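My hands are slower than my head

Since November I have been working in the small lab of Abera, and most of my days I spend teaching two robot arms to put things on plates and into cups. I don't write much code for it. I hold two handles, I move my hands, and the arms copy me. My cousin asked what I do for a living and I told him I play with toys for a salary, and he was a little jealous.

I want to write down what I learned, before I forget how hard it was at the start.

In the first weeks I moved too fast. When I take a cup at home I don't think about it, my fingers close and it is done. With the handles I feel nothing in the fingers, so I must look with my eyes for what the skin would tell me. I knocked over the tall cup so often that Tanveer Mohmand, who sits at the next desk, stopped turning his head. He gave me one piece of advice: stop above the object, breathe one time, then go down. My recordings became longer but much cleaner.

The second thing was to be boring. If I pick up the ball from the left in one recording and from the top in the next, and I have no reason for it, the robot learns my mood. Now I decide before I begin. I change the places of the objects between recordings, but my way of taking them I keep the same. For the task we call Furkia I made 900 recordings, and 62 of them I threw away myself, mostly for hesitation. It hurts to delete your own work, especially after lunch.

Round things are still my weak point. A smooth ball wants to escape when the fingers come a little crooked. The one with knobs is kinder to me, although I must watch where the knobs are. Shoes I like. A toy shoe has an opening, and one finger can go inside.

I also tried guiding an arm directly with my hand on it, at a visit to Parnudholm. It feels more natural, you have the weight of the thing, but after one hour my shoulder was complaining. For long days I prefer the handles.

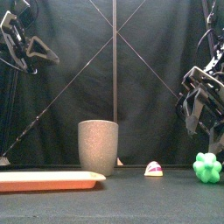
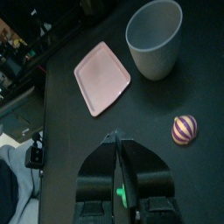
Cups, balls and a gripper on the dark table, in two views.

Contact: write to me through the form | © 2018 | Back to top

Recent posts
Learning to solder at my age
A weekend in Cisanum, with rain
Why I keep a paper notebook in the lab
My first winter tires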